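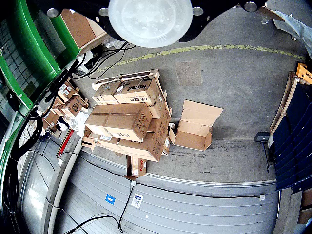
Boxed goods on a pallet by the roll-up door in the Herkico unit.

Mellimov two-finger gripper: a month of picking small retail boxes

By Senyo Yakubu
September 14, 2025

We pack mixed orders at Herkico. Most of what we send out is small: bottles, tubs, cartons of tea, boxes of tablets and creams. Some of the larger stock arrives on pallets and goes straight out again, and no arm of ours is going to touch it. The small items are where the time goes, so that is where we have been trying out grippers.

This review covers the Mellimov two-finger gripper, which we ran for four weeks on the arm at our picking table. Before that we had the Prarkix, also a two-finger type, which came with the arm when we bought it in March. I will compare the two where I can. I paid for both out of our own budget and have no arrangement with either maker.

Fitting it

The gripper came with a wrist adaptor, a cable and a folded sheet of instructions. The adaptor fitted our arm without drilling. Kwaku Sowah did the fitting and had it bolted on before lunch, though the bracket for the wrist sensor took him the rest of the day. The bracket is a separate part and you have to order it separately, which I missed the first time. Check the parts list before you pay.

The instructions are poor. The wiring page shows a plug that does not match the one supplied. We rang the supplier and were sent a corrected page by email, so they know about it, but the sheet in the box has not changed on the second set we bought.

There is nothing on the gripper itself to hold the cable. We left a loose loop from the arm over to the wrist, as we had done with the Prarkix. If the loop is too short it pulls when the wrist turns fully over, and if it is too long it swings into the tall boxes. It took a few tries to get it right. A pair of clips moulded into the bracket would have saved us the bother.

The fingers

Each finger is long and ends in a flattened tip. The length is the main reason I bought it. The Prarkix fingers are short and thick, and to reach an item at the bottom of a carton the whole wrist had to go down inside the walls. That was fine in the middle of the carton and hopeless near the edges. With the Mellimov the wrist stays above the box most of the time.

The flat tips slide down beside an item well. Where two products are standing close together, a thick finger has nowhere to go and pushes one of them over. The thin tip can often get between them if there is any gap at all. If they are touching, it still can't, and you need to teach the arm to nudge one first. Ewurabena Korletey wrote that move for us and it works on boxes. It works less well on bottles, which tend to tip.

The drawback of the length is that the fingers flex. You do not notice with a light carton. With a full bottle gripped near the cap, the tips spread slightly and the bottle hangs at an angle. It will still travel, but putting it down upright is another matter. We lowered our weight limit and moved the heaviest bottles back to hand picking.

What we tried it on

We picked 27 products from our normal range and left out anything in a pouch or a soft bag. The products stood upright in open, shallow cartons on the table, with the arm reaching in from the side. A small boxed item next to a plastic bottle is a typical pair for us, and it makes a fair test, as one has flat sides and the other doesn't.

Small cartons were easy. The gripper closes squarely and does not crush the sides if the force is set low. Taller and narrower boxes were also fine so long as they were gripped below the middle. Gripped near the top, they swung.

Bottles with smooth sides were mixed. Seven of the products would not pick reliably however we changed the settings, and most of those were bottles. The tips come bare from the factory. Fiifi Lamptey cut strips from a rubber mat and glued them on, which helped a lot with the smooth ones. The strips lasted for roughly four days of use before the corners lifted. Mellimov sells proper rubber tips but they were out of stock when I asked, and I have not been given a date.

The other thing that caught us out was the bottom of the carton. Ours are lined with flat pieces of cardboard and tape, and some have a raised panel wrapped in clear plastic film. The film is shiny. The wrist sensor did not like it, and the arm would stop high, as though it had found the floor of the box already. We got round this by setting the floor height by hand for each carton type. It is a dull job and has to be done again whenever a supplier changes the packaging.

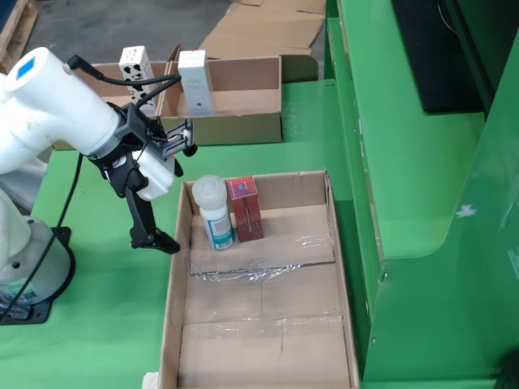 The wrist sensor

The sensor we use is from Muñoz and is not part of the Mellimov kit, so I won't mark the gripper down for its faults. What I can comment on is how the two sit together. The bracket carries the sensor beside the wrist with a clear enough view past the fingers, and it is stiff. We have knocked it against carton walls more than once and it has not needed setting up again.

The wiring is more exposed than I would like. I would want a cover over the connector before leaving this running for a full shift among cardboard flaps. Kwaku is making one. The supplier has nothing to offer.

Software and controls

The gripper works from the arm's own controller once you have loaded Mellimov's add-on. You get opening width, closing speed and force on one screen. The force setting is in steps, and the steps at the low end are too far apart. One step drops a light carton and the next dents it. The Prarkix was better here, with a proper sliding scale.

It does tell you how wide the fingers are when they stop, and this has been more useful than I expected. If they close further than the width of the product, the pick has missed and the arm can go back for another go. With the Prarkix we had to wait for the scales at the packing bench to find out.

Opening and closing are quick. There is a click at the end of each stroke which Delali Laryea, who sits nearest, found tiresome in the first week – she now wears headphones, so I can't say whether it has got any quieter.

Wear and upkeep

After four weeks there is a little play in one finger. It is small enough to feel by hand but has not changed the picks. Mellimov says to check the screws on the finger mounts every month and ours did need tightening. The tool is in the box.

Dust from the cardboard gets into the slide. A brush clears it. I would not use compressed air, having pushed dust further in on the Prarkix that way and had to take it apart.

Against the Prarkix

For shallow cartons and small boxes the Mellimov is the better gripper. It reaches further down beside the product and it reports a missed pick. For anything heavy, or where you need fine control of the force, I would keep the Prarkix. It is stiffer and its instructions are correct.

The Mellimov costs more, and the bracket and rubber tips are extra. Add those up before comparing prices.

Would I buy it again

Yes, for this table. We already have a second set waiting for the next arm. I would order the rubber tips on the same day and wait until they arrived before starting any tests. If your work is mainly bottles, ask for a loan unit first and try your own stock on it, with the caps and labels it is sold with, in the cartons it comes in. Our supplier agreed to a loan when I asked about a third set, so it is worth a phone call.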